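Sorting and Stacking Tableware: notes for week 5
Home and Small Kitchen Skills, evening group

Hello all. I promised I'd write up what I rambled on about at the end of last week, so here are my notes, tidied a bit. Bring them with you, because we'll carry straight on with the drawers and I don't want to spend half the evening going back over bowls. Anqi Xu asked for bigger print on the paper copies and she's quite right, so they're bigger this time.

Before you start

Get everything out on a table first. I mean everything, including the bowl you keep the keys in. You can't decide where things live while half of them are still hiding at the back of a cupboard, and I've watched people build one lovely stack and then find four more plates that don't go with anything. Put a cloth down. A bare table makes a dreadful racket and the rims chip more easily on a hard top (ask me about my grandmother's gravy boat, or rather don't).

Leave a clear patch at the front, nearest to you. That's your working space. The things you've already looked at go to the back, and the thing you're deciding about comes to the front. It sounds fussy written down but after ten minutes you do it without thinking.

If there's other stuff on the table, a lamp or a charger or whatever, push it well back and keep the cables behind the crockery. I like a clock where I can see it too. Twenty minutes of sorting is plenty for one go, and after that I start making silly choices and keeping everything.

Looking at each bowl

Most of you went straight to stacking and skipped this bit. Tip each bowl on its side and look at three places: the rim, the inside, and the foot. Run a finger along the rim. You'll often feel a chip before you see it. Then turn it towards the light and look at the inside for fine lines, and for marks that might be pattern or might be last Tuesday's porridge. Pink and cream bowls are terrible for this. If you can't tell, wash it again and look again.

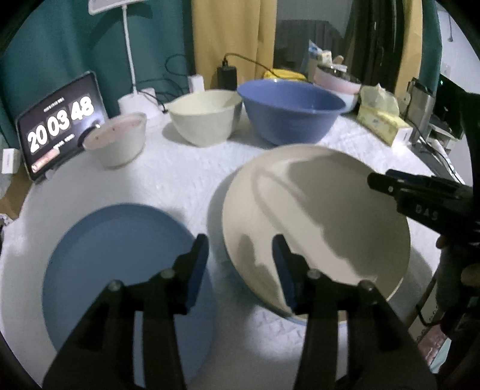 Fig. 1. Cream bowl tipped on its side at the front, with the other bowls further back on the cloth.

Big bowls roll, so keep hold of them while they're tipped. A textured cloth helps a little but I wouldn't trust it with anything you're fond of.

Marloes Meijer asked whether a bowl with a coloured band round it counts as a set with the plain ones. My answer is that a set is whatever you actually use together! If the banded one comes out every time with the blue plates, put it with the blue plates. The cupboard doesn't care what the shop called it.

Rows, stacks and nests

I'm going to be strict about these words because we got in a muddle last time.

A row is things side by side. Good for deciding, bad for storing.
A stack is things of much the same size, one on top of the other.
A nest is things of different sizes that sit down inside each other, biggest outside.

Small bowls usually stack happily. Check that the top one sits level, and give the whole lot a gentle nudge. If it wobbles on the table it'll wobble far worse on a shelf when somebody slams the door. You can mix materials in a stack, and I do. A metal bowl goes on top of the others in mine, never underneath, as I can't bear the scraping when you pull a china one off it.

The big mixing bowl is always the awkward one. It's too wide for the stack and too deep for the plate shelf, and it wants to be the outside of a nest. Try the cream one in it, then the small pink one in that. Henk Wouters keeps his onions in his big bowl and says that's storage too, and I've given up arguing.

Plates

Plates are easy, so people get careless with them. Lay them flat and look at them one at a time before you pile them up. If two look the same, put them side by side and compare the rims, as a slightly raised rim on one and a flatter one on the other will make a pile that leans.
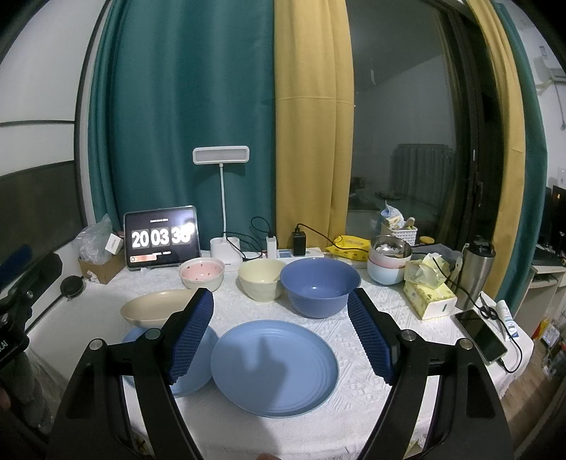
Fig. 2. Light blue plates at the front, bowls in a row behind them, small bowls stacked to the right.

Odd shapes (oval dishes, anything shallow and long) don't go in the plate pile at all. They go on top of it, or upright at the side if you've got a rack. Never put one in the middle. I know it looks as if it fits. It doesn't, and you'll have to lift every plate above it each time you want an olive.

For baskets: a plastic basket with holes in it is fine for packets and bits and bobs, and it keeps them from wandering in among the bowls. Keep it behind or beside the crockery. Jars can stand next to it with the lids on. I had a very nice basket from a shop called Zelent, years ago, and it's still going, but any sort will do. Kanyarat Nuchit uses an old ice cream tub.

What goes where in the cupboard

Waist height: what you use every day. For most of us that's the plates and the small bowls.
Low down: the heavy nest, so you're lifting it up from below and not catching it on its way down.
High up: things for visitors, and anything you're only keeping for sentimental reasons.

Leave a hand's width above each stack. You need to get your fingers over the top, and if you can't, the stack is too tall and you'll start pulling bowls out sideways. Make it 2 stacks.

To do before next time

Empty one cupboard at home, only one. Sort it on a cloth as above and put it back as rows, stacks or nests. Draw a quick plan of the shelf, nothing fancy, and bring it along on 11th May. Write down anything you took out and didn't put back, and where it went. "In a box in the hall" is an acceptable answer.

If you've got a dish that won't go anywhere, bring the dish too, wrapped in a towel. Maarten Dekker has already warned me about a fish platter.

The reading is the shelf chapter in the green folder, as far as page 124. Skip the part on glassware, we'll come to that in August when the glasses people join us. Spare copies are on the windowsill by the kettle.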